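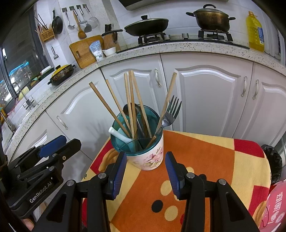
Trallgate, September

Reading time: 3 minutes

Print this item | Send by e-mail

The shared supper comes back to Stockdale House this month, after a summer when the kitchen floor was repaired. We will start at 6:30 in the evening, as before. The door on the garden side will be open from six, and the front door stays closed because the bell does not work yet.

For those who moved to Trallgate after the spring, I explain how it goes. Everybody who wants to cook brings one dish, and everybody who does not want to cook brings bread, fruit or something to drink. There is no list to sign. In the first year we had a list, and people were so worried about what they wrote on it that they stayed home when the cake failed. Now a person can come with a bought cake and eat well.

The room has place for up to 60 people at the tables. In March we were close to this number and it became very loud, so we will put the long tables along the windows this time and leave the middle free for the children. If you have difficulty hearing, please ask for a seat in the small room next to the kitchen. It has a carpet and it is much more quiet.

Please bring your own plate, your own cup and whatever you like to eat with. Forks, spoons, chopsticks, all are good. Last season we used paper plates and on the next morning three bags of trash were standing behind the house, which made many of us feel bad. Kirsty Naylor has asked me to write also that you should mark your things. She still has a box at home with cutlery from the winter suppers — two good serving spoons are in it, and one bread knife with a green handle. She will bring the box and put it by the coats.

A few words about the food. The stove in the kitchen is a Steko with four burners, and only the two at the front become really hot. Soup and stew should therefore arrive warm, wrapped in a towel or in a pot with a heavy lid. The oven is fine. For rice, we have one large cooker which belongs to the house, and I will fill it at five. If your dish contains nuts, eggs or shellfish, write this on a piece of paper and lay it in front of the dish. We had a small scare in April and I do not wish to have another one.

The theme is "what we ate on a weekday when I was ten." You are free to ignore it. I think of my grandmother's cabbage with caraway, which I did not like at the time and which I now make twice in a month. The family from the corner of Clamavham Road has promised dumplings again, and I advise you to be early for those.

Money: the house asks us for 40 dollars for the evening, and this is paid from the jar on the windowsill. What is over goes to the new bell. We have no fixed price for a seat, and children do not pay.

After the meal we need people to wash, to dry and to carry the tables down. It takes less than one hour when enough hands are there. The dish soap and the towels are under the sink on the left side, and the key for the table store hangs inside the pantry door. Please do not park in front of the garages, also not only for unloading.

The bus 56 stops at the end of the street, and the last one back toward the station leaves at 10:10. Those who live farther up the hill can ask at the door for a ride — there is usually a free seat in somebody's car.

Print this item | Send by e-mail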